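Prison Writing in Translation: Report on a Small Press Project
Module: Publishing and Community

Introduction

My project looked at how a small press brings out poetry written by people in prison, and what happens to the poems between the workshop and the printed book. I followed one title, a bilingual anthology called Cuautle, through its last months of production at Trulis, a two-person press. The anthology holds 74 poems in Spanish with English versions on the facing page. They were written in a weekly workshop led by the poet Tiburcio Villalobos.

Method

I sat in on editorial meetings from February onwards, read the workshop's typed drafts against the final proofs, and interviewed Villalobos and the translator, Araceli Sandoval. I did not have permission to visit the prison, so what I say about the workshop comes from the interviews and from the letters that 10 of the writers agreed to share.
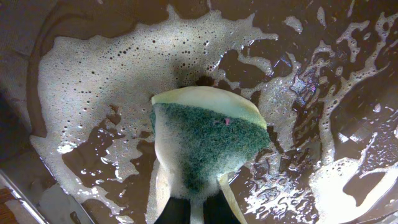

The letters were more useful than I had planned for. Several writers asked for particular line breaks to be kept, and two objected to having their spelling corrected. The press agreed in both cases. Sandoval then had to decide whether to carry the spellings over into English – in the end she left them in the Spanish only and said so in a short note at the back.

Findings

The first print run was 125 copies, paid for by a small grant from the Trumby fund and by advance orders. Of these, around a third were set aside for the writers and their families. Hardback copies could not be sent in, so the whole run was done as a stapled paperback with card covers, and the staples were later replaced with glue when the mail room turned down the sample.

Translation took longer than editing. Sandoval worked line by line and sent questions back through Villalobos, which meant a wait of several weeks for each round. She gave me her list of problem words, most of them to do with work and cleaning. 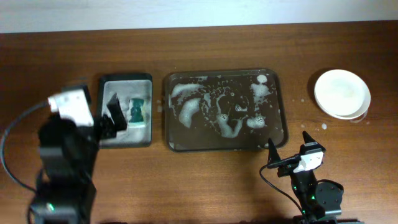
The poem that caused the most trouble is a short one about washing up in the prison kitchen. It turns on the word "estropajo", which can mean a plant-fibre scrubber, a modern scouring pad or, as an insult, a worn-out person. Readers of the English are likely to think of a green scrub sponge like the one standing on its edge in the small tray, with its dark scouring face and lighter layer, and that picture loses the insult completely. Sandoval tried "dishrag" and then "scourer" before settling on "old scrubber", and Villalobos still prefers the second.

Limits of the study

I only looked at one book and spoke to no writer in person. My own Spanish is good but not fluent, and I relied on Sandoval for regional uses. A longer study would compare Cuautle with an anthology edited inside the prison by the writers themselves. My interview transcripts are in the appendix, with names removed where the writers asked for this.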